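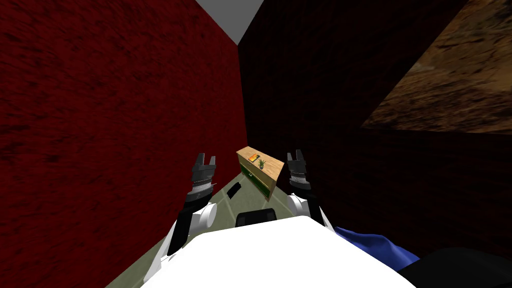
Reviews > Robotics > Grippers and Arms

Two Hands, One Corridor: Trying the Evar Parallel Gripper in Simulation

24/06/2021, by the bench desk

The Evar gripper comes as a real lump of metal with a real price, and also as a simulation model you can download before you part with any money. I like this arrangement. I have bought grippers on the strength of a brochure before, and one of them is now a very good paperweight.

So this is a review of the model, mounted as a pair on the two-armed robot that ships with the Mundmont simulator, and set against the Markach hand I've been using since the winter. If you want to know how the metal one holds up after a year of bumping into door frames, I can't help you yet.

Setup

Installing took most of a morning. The Evar package wants its own folder, its own settings file and, as far as I could tell, its own opinion of which way is up. My first launch put both hands on backward. There is a line about this in the manual, on the page after the one where you need it.

Once the axes were sorted, things went smoothly. The left and right hands are separate entries, so you can give one a softer grip than the other. The Markach makes you copy the whole file and rename everything in it, and I have never once done that without missing a name.

The test room

I used one of Mundmont's stock rooms, a narrow corridor with a low wooden cabinet at the far end. Whoever picked the finishes had a free hand. One wall is deep red and looks like carpet, the other is a maroon so dark that the depth camera sulked at it, and past the robot's shoulder there's a slanting panel that could be rock or could be old wood. On the cabinet sit a small potted plant and a little orange and yellow block of a thing, and there's a small black object on the floor that I treated as a TV remote. I would not live there, but it's a decent place to test a gripper. It's tight, the light is uneven, and the good stuff is all at the other end.

Picking things up

I ran 817 grasps with the Evar pair and 730 with the Markach, the difference being that the Markach runs crash more and I got tired of restarting them.

On the orange block the Evar was dull in the best way. Drive up, open, close, lift. The two short fingers meet squarely and the contact doesn't jitter, which the Markach's does, like someone holding a full cup of coffee on a bus. The flat black thing on the floor was another matter. Short fingers are stiff and accurate, but they need the wrist to come down very low, and the wrist on this arm is not a slim item. Nearly 700 of the Evar grasps worked, and most of the ones that didn't were down there on the floor. The Markach's longer fingers scooped it up with an ease I found irritating.

The plant I'd call a draw. Both hands hold the pot fine. Both will also cheerfully close on the leaves if your target point is a bit high, and neither model has any idea that leaves bend.

The view from the head

With both arms forward, the open hands sit either side of whatever you're driving toward. I got to like that. You can line up on the cabinet by eye, and the silver ridged band at the base of each hand is easy to find even against that awful maroon. The Markach is black all over and vanishes in shadow.

The robot's own white body takes up a lot of the lower view. Tilting the head up a little helps, until you want to look at the floor again.

Complaints

Force readings come back as a single number per hand. I'd like one per finger. The default closing speed is far too fast, and the slider for it is labeled "Ok" in my copy, which I assume is a button that lost its way. And the full model is 1267 files, for two hands with four fingers between them.

Verdict

Good for shelves, tabletops and anything block-shaped. Poor for flat things on floors. The Markach keeps its place on my floor-cleaning setup, and the Evar pair gets everything above knee height. I've asked for a loan of the metal one in June next year, budget willing.

Recent reviews
Markach hand, six months in
Mundmont simulator: the stock rooms, ranked
Three wrist cameras for tight spaces
Game controllers for driving two arms at once
Depth cameras and dark walls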